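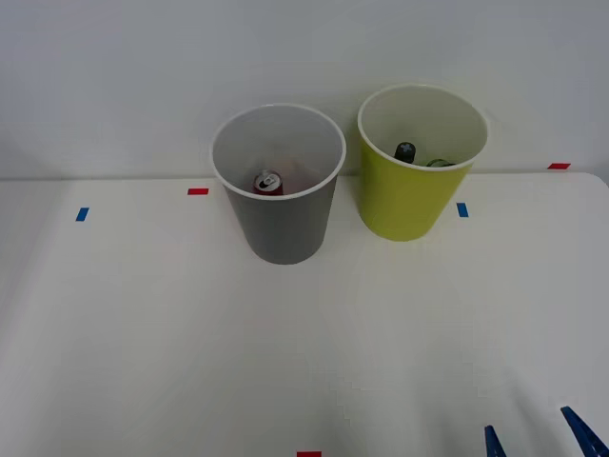
REVIEWS | WILDLIFE & BIRDING GEAR

Orine Plokport bird sound recorder: a season of use

The Plokport is a small weatherproof recorder that you strap to a tree or post and leave there. It listens for birds, saves the clips it thinks are worth saving and puts a suggested species name on each one. Orine sells it to backyard birders and to people who do informal counts on land they visit often. I bought mine at full price in spring and used it until September, first in my yard and then on the edge of Tomen, a shallow marsh with a willow belt on one side and hayfields on the other.

I have used recorders before, mostly an older Tsegaye model that makes one long file per night and leaves the sorting to you. Most of my comparisons are with that.

In the box

You get the recorder, a webbing strap, a foam windscreen, a memory card and a printed sheet with the settings on it. There is no carrying case. The batteries are the ordinary kind and are not included. The body is a little bigger than a paperback and has one microphone on each side, under a short rain hood.

The strap is the weakest part of the package. The buckle slips when the webbing is damp, and after a rainy week I found the recorder hanging at an angle with one microphone facing the trunk. I replaced the strap with one from a camping store and had no more trouble.

Setting it up

Setup takes place in the phone app. You enter your location, choose a schedule and name the site. The schedule can follow the clock or follow sunrise and sunset, and the second option is the one to use for songbirds. I set mine to start half an hour before sunrise and stop three hours after it, with another hour in the evening for rails and owls.

After that the phone is no longer needed. The recorder does not send anything over the air once it is running, so you have to walk out and collect the card, or stand next to it and copy the clips to your phone. Copying to the phone is slow. I tried it twice and then went back to pulling the card.

The app asks you to make an account before it lets you do anything. I don't see why a recorder needs an account.

Sound quality

The sound is good for the size. A wood thrush singing across the yard came through with the lower notes clear, and the thin, high calls of waxwings and creepers were there too, which my Tsegaye often misses. There is a faint hiss in very quiet clips. You notice it with headphones and not much otherwise.

Wind is another matter. With the foam windscreen on, a light breeze is fine. In a steady wind off the hayfields, the recordings were mostly rumble, and the recorder saved a great many of them as possible bitterns. If your site is open, put it on the sheltered side of something.

At the marsh the loudest birds, red-winged blackbirds and geese, carried from about 400 feet. Quieter birds need to be much closer than that. I walked the path while a marsh wren was singing in plain view and checked the clips afterward. The wren was recorded well from the near reeds and hardly at all from the far ones.

How well it names birds

This is the part most people will be paying for. Over the season the Plokport saved 3,808 clips from the marsh. I listened to all of them, over a lot of evenings, and kept a list of what I could confirm.

Common birds with plain, repeated songs were nearly always right. Song sparrow, yellowthroat, catbird, red-winged blackbird and swamp sparrow gave me very little to correct. It also picked out a sora that I would have skipped past, calling once under a chorus of frogs.

It did worse in these cases:

- Short call notes. It puts a species name on almost any chip, and I would not trust most of them.
- Mimics. Catbirds and mockingbirds gave me several birds that were never there.
- Frogs. Early in the season, spring peepers were filed under two different shorebirds.
- Anything with a squeaky branch in it. One willow was a regular black-and-white warbler until I moved the strap to another trunk.
- Young birds begging. These came up as nearly anything.

Each clip gets a confidence score, and the score is useful up to a point. High scores on common birds can be left alone. High scores on rare birds can't. The recorder gave me a very confident black rail in the middle of the afternoon, and the clip was a truck backing up on the county road.

Tomen ended the season with 23 species on my list that I had not written down there before by eye or ear. That sounds like a lot, but I am usually home in bed when the owls and rails are calling, and several of the others were migrants passing over in the dark. I left off every bird that I could not identify myself from the clip.

Batteries and storage

Orine claims 600 hours of recording on one set of batteries. I didn't get near that in April, when the nights were still cold. In June and July the batteries did much better, though I changed them early each time so as not to lose a morning. The battery meter drops slowly for weeks and then falls very fast, so carry spares.

The card never filled up. Saving short clips takes far less room than saving whole nights, and that is the biggest practical difference from my old recorder. The drawback is that what it doesn't save is gone. If the Plokport fails to notice a bird, you can't go back and look for it. There is a continuous mode that keeps everything, but it uses up the batteries quickly and turns off the naming.

Weather

It was rained on for most of May and once went through a hailstorm. No water got inside. The rubber seal on the battery door collects grit, and I wiped it with a damp cloth each time I opened it. Earwigs moved in under the rain hood in July. They did no harm, but they do make a noise when they walk past the microphone.

The gray plastic shell has faded a little on the side that faced south.

A few notes on where to put it

Chest height on a trunk wider than the recorder worked best for me. Keep it away from running water – even a small creek covers up the softer birds. Keep it well away from nests too, and don't use it near people's houses without asking, as it picks up voices. The app has a setting that is meant to throw out clips with speech in them. It caught most of the conversations on the path and missed some.

Who should buy it

For a yard list, the Plokport is easy to live with, and the names it suggests are good enough to learn from if you check them. For a marsh or woodlot that you can only visit now and then, it will find birds you would not find yourself. For a formal survey I would stay with a recorder that keeps the full night, and my Tsegaye is going back out for the fall migration on Friday.

I would like a better strap, a case and an app that doesn't need an account. The recorder itself I plan to keep using.

Good: clear sound, dependable on common songs, small files, keeps rain out
Not so good: strap, wind noise, slow copying to phone, doubtful names on call notes

READER COMMENTS

Guest: Same problem with the strap. I used two bungee cords and it has stayed put since spring.

Guest: Does the sunrise schedule adjust itself if you move the recorder to another state, or do you have to enter the location again?

Reply from the reviewer: You have to enter it again in the app. It has no way of knowing that it was moved.

Guest: Mine also hears bitterns in the wind. I turned the sensitivity down one step and that got rid of most of them – it lost some of the distant wrens as well.

Guest: Would have liked to hear more about owls. I get plenty of barred owl clips but it has never once named the screech owl that lives behind my garage.

Reviews > Wildlife & Birding > Sound Recorders > Orine Plokport

Home Reviews Field Notes Feeders Optics Contact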